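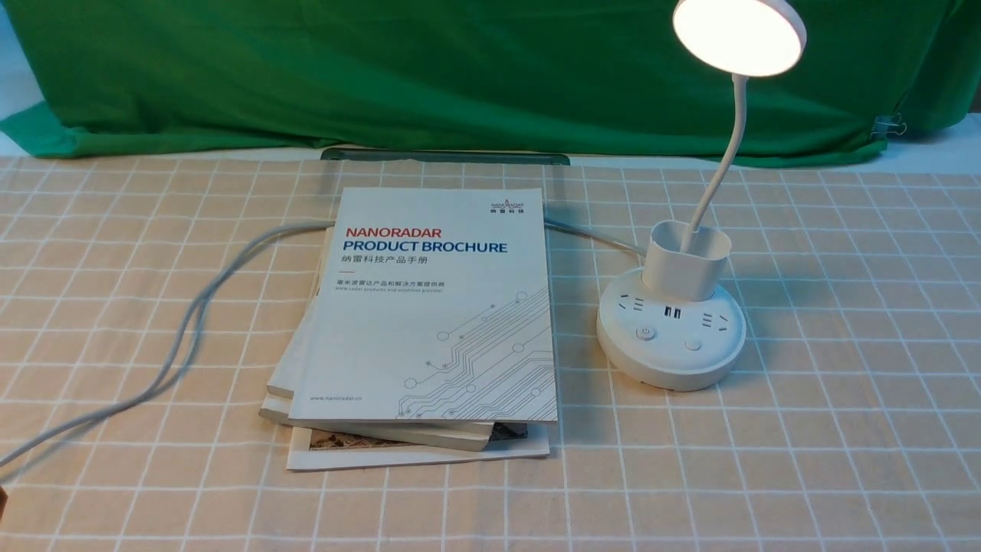
Deirdre Duggan wrote:
> Do we keep loose brochures with the bound books or put them in the
> pamphlet boxes? I have 7 more to sort and the shelf is full.

Archive > Prurley list > Sorting and shelving

Prev | Next | Thread | Index

October 17, 2022
By Matěj Procházka

Deirdre,

Pamphlet boxes, please. The NANORADAR brochure goes under N, product literature. Enter the title in both English and Chinese, and copy the web address off the cover into the notes field. The thick one under it is a book and gets a shelf number. Last one I gave out was 214.

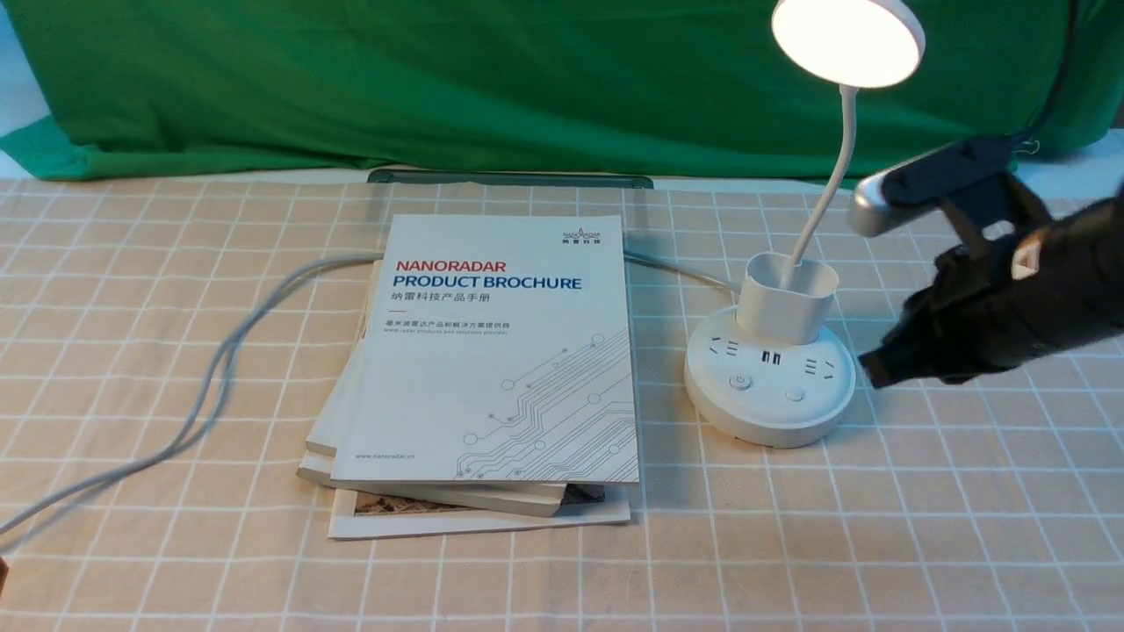

STILL TO DO

Labels for box 6. Studa has the blank ones. I'd like the brochures entered before the November list goes out.

Matěj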